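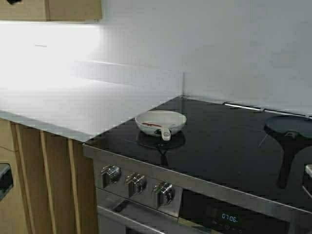

Kitchen Cleaner and Turnover Assistant (part-time)

Londeck Furnished Apartments, Gravoddale

Londeck rents furnished apartments by the week and by the month. We have 62 units in two buildings, one on Bukhari Street and one by the old depot. We are hiring one person to clean kitchens between guests, starting in October.

The job is kitchens only. Bathrooms, floors outside the kitchen and bed linen are done by a separate crew, who are usually in the apartment at the same time as you.

What you will do

Wipe down countertops, backsplash walls and cabinet fronts. Most of our kitchens have white counters and light oak cabinets. The counters show every crumb and pen mark, and the grooves in the cabinet doors hold grease, so expect to spend time on both.

Clean the glass cooktop. You will be shown how to use the scraper and the cream. Please do not use steel wool or powder on the glass.

Wash, dry and put away any cookware the guest has left out. Pans are often left on the cooktop with sauce still on them. The small white pans get washed by hand with a soft sponge. Check the handle as well as the inside.

Clean the oven, the microwave and the inside of the refrigerator. Throw out open food. Sealed food goes in the crate by the service elevator.

Check the cookware and dishes against the card inside the cabinet door and write down anything missing or chipped.

Report loose hinges, dead bulbs, cracked glass and leaks to Cosmin Stoica in maintenance. You are not expected to fix them.

A normal kitchen takes 40 minutes. A bad one can take twice that, and you will be paid for the extra time as long as you text the office before you go over.

Hours

Shifts start at 10:30 a.m. and end at 3 p.m., 4 days a week. The schedule comes out two weeks ahead. Weekend shifts rotate and everyone takes a turn. We do not do split shifts or late nights.

Pay

Pay is hourly and is discussed at the first call. There is a $300 bonus after you finish your first three months. Training is paid at the full rate. We supply gloves, cloths, cleaning products and two work shirts. You supply closed shoes with a rubber sole.

What we are looking for

Some experience cleaning, paid or unpaid. Restaurant, school and hotel work all count, and so does keeping up a busy house.

Able to stand for a full shift, reach upper cabinets with a step stool and carry a bucket up one flight of stairs. The Bukhari Street elevator is out of service more than we would like.

Able to read product labels and write a short note in English. Spanish, Urdu or Romanian is useful but not required.

No car needed for the work itself. The two buildings are a 12-minute walk apart, and supplies are kept at both.

If you have a skin or breathing problem with cleaning products, tell us. We use the Durneck unscented line for nearly everything, and oven cleaner can be assigned to someone else.

How to apply

Call or stop by the front office at Bukhari Street between 9 a.m. and noon and ask for Flor Mosquera. You can also leave a letter in the office mailbox with your name, a phone number, the hours you can work and a few lines on cleaning jobs you have done. A resume is fine but not needed.

We will call everyone who applies. The next step is a paid two-hour trial in one of the apartments with Adebayo Mohammed, who runs the turnover team. Bring photo ID to the trial. We ask for two references after that and no earlier.

Current Londeck staff who want to move to this position should speak to Kausar Dhanial first so that shifts can be covered.

The posting stays up until the job is filled.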